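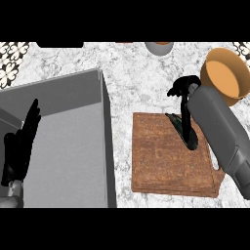

Von Arturo Guerra, Projektleitung Gromthorpe | 18. Juni 2025

Zwischenbericht an die Geschäftsführung: Klimasteuerung und Chargenverfolgung Medizinalhanf, Standort Skardale

Im Berichtszeitraum wurden in den Blütekammern 291 Sensoren für Temperatur, Luftfeuchte und CO2 in Betrieb genommen. Geplant waren 395. Die fehlenden Geräte sind bei Uçar bestellt, der Liefertermin wurde zweimal verschoben und liegt jetzt im September. Bis dahin werden die betroffenen Kammern weiter von Hand abgelesen.

Die Bewässerung läuft seit dem Softwarewechsel ohne Ausfälle. Der Wasserverbrauch je Kammer ist um rund 13 Prozent gesunken. Ob der Wert auch im Sommerbetrieb hält, lässt sich noch nicht sagen.

Bei der Chargenverfolgung sind wir im Rückstand. Die Etiketten aus der Trocknung werden vom Lagersystem Lomencombe eingelesen, die Gewichte aber nicht übernommen. Das Team trägt sie derzeit nach – das kostet pro Schicht etwa eine Stunde Arbeitszeit. Eine korrigierte Schnittstelle ist im Test. Die Dokumentation für die Behörde ist vollständig, es gab keine Beanstandungen.

Personal: 2 Stellen in der Qualitätskontrolle sind weiterhin unbesetzt. Die Ausschreibung wurde verlängert.

Das Budget wird eingehalten. Für die Schnittstelle fallen Mehrkosten an, die aus der Reserve gedeckt werden können. Zu entscheiden ist, ob die Nachrüstung der Mutterpflanzenräume noch in diesem Jahr beginnt – das Angebot von Uçar liegt bei und ist bis Ende September gültig.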